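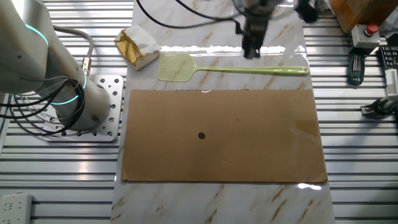

Arm going onto our sorting bench, what happens to the pickers?

Posted by gultham_bench

I work at a returns depot that sorts mixed household goods. Five of us on the line, each at a bench, picking single items out of totes and placing them by category. Management has bought one arm with a two-finger gripper and says it will take over "part of" bench 2 from November. Our current rate is 463 items per person per shift. The target on the new sheet is 500, arm or no arm.

Nothing we handle is the same shape twice. Flat things, long thin handles, half-crushed packets. I would like to know from people who already work beside one:

- does it pick flat items at all
- who resets it when it stops
- does the reset time come off your own count

The union rep has asked for the risk assessment and has not had it yet.

Posted by nadlow_shift_lead

We have had two at Nadlow for 19 months, on similar stock.

Flat items: poorly. A parallel gripper needs an edge to close on. Thin plastic lying flush on a smooth board gives it very little, and the fingers either touch the board and trip the force limit or close on air. A long handle is fine if it stands slightly proud of the surface. Foil packets depend on how they land. We ended up putting a sheet of cardboard under some categories so the fingers had something with give below them. That helped with the trips and did nothing for the misses.

Resets: the nearest person does them. This was not in anyone's job description for the first year. It is now, with a grade attached, but only after we logged every stop for 40 shifts and put the log on the table. Start yours on day one. Columns: time stopped, item, who attended, time restarted. Do not let it be kept only in the controller, you will not get access to it.

Count: ask for reset time to be booked to a separate code. If it stays in your pick time, your rate drops and it looks like the person got slower.

Other change, which I did not expect. The arm takes the easy items, so what reaches the people is the awkward remainder. Same number of picks, more handling per pick. A target set on the old mix is wrong for the new one. Argue the 500 on that basis.

Find out where the emergency stop is and whether you can reach it from your normal standing position. Ours was moved once.

Posted by were_maint

Above is mostly right but depends on the gripper. Suction would do flat stuff. Ask which one they bought.

Posted by salo_packing

we got one at Salo, no jobs went, but two people who left were not replaced. so read "no redundancies" carefully. also get the training before it is switched on, we got ours three weeks after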